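Teaching by Hand: What a Sandwich Asks of a Robot

Demonstration is replacing code for tasks that nobody can write down 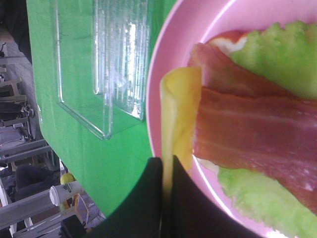 The case for programming a robot by demonstration rests on a simple observation about effort. A skilled integrator can script a palletizing cell in a few days, since boxes have known sizes and arrive in known places. The same integrator, asked to script the assembly of a sandwich, would struggle to state the problem. Lettuce has no fixed shape. Sliced meat sticks to its neighbor. Cheese bends under its own weight, and the way it bends depends on where it is held and how long it has been out of the refrigerator.

Punum, a small automation firm with a test kitchen in Pastodby, has spent the past year on tasks of this type. Its engineers write very little motion code. An operator performs the task through the robot, the system records camera images together with joint positions and gripper opening, and a policy is trained to reproduce the behavior from the images alone.

Two methods of demonstration are in use. In the first, called kinesthetic teaching, the operator takes hold of the arm and moves it through the task while the motors compensate for gravity. The contact forces are felt directly, which helps with delicate items. The drawback is that the operator's hands and sleeves enter the camera view, and a policy trained on such images may come to rely on them. In the second, the operator moves a lightweight leader arm and the working arm follows. The images stay clean, but the sense of touch is mostly lost. Operators learn to judge grip by watching how the food deforms.

Punum now uses the second method for nearly all of its food work. The current set holds 2497 demonstrations, of which 226 were set aside for evaluation. Plates, ingredients and the clutter on the table are changed between sessions so that the policy does not tie a motion to a particular background.

Cheese proved to be the hardest ingredient. A slice lying flat offers the fingers no edge to close on, and a slice held by one end folds when it meets resistance. Early demonstrations varied widely: one operator slid the fingers under the slice, another pinched a corner and dragged. Each approach worked in isolation. A policy trained on the mixture tended to average them and did neither well. The firm responded with a short written protocol fixing the approach angle and the grip point, and discarded the recordings made before August.

Rutherford, the software used for recording, flags episodes with long pauses or repeated regrasps. Flagged episodes are reviewed before any are removed. Recoveries are kept on purpose – a policy that has only seen perfect runs has no example of what to do after a slip.

Flornent, a catering supplier, plans to test the system on a cold preparation line. The trial will cover two recipes and run beside manual staff. Cycle time is still well short of a trained worker's, and cleaning the fingers between ingredients adds to it. Punum is working on a removable fingertip cover that can be changed without tools.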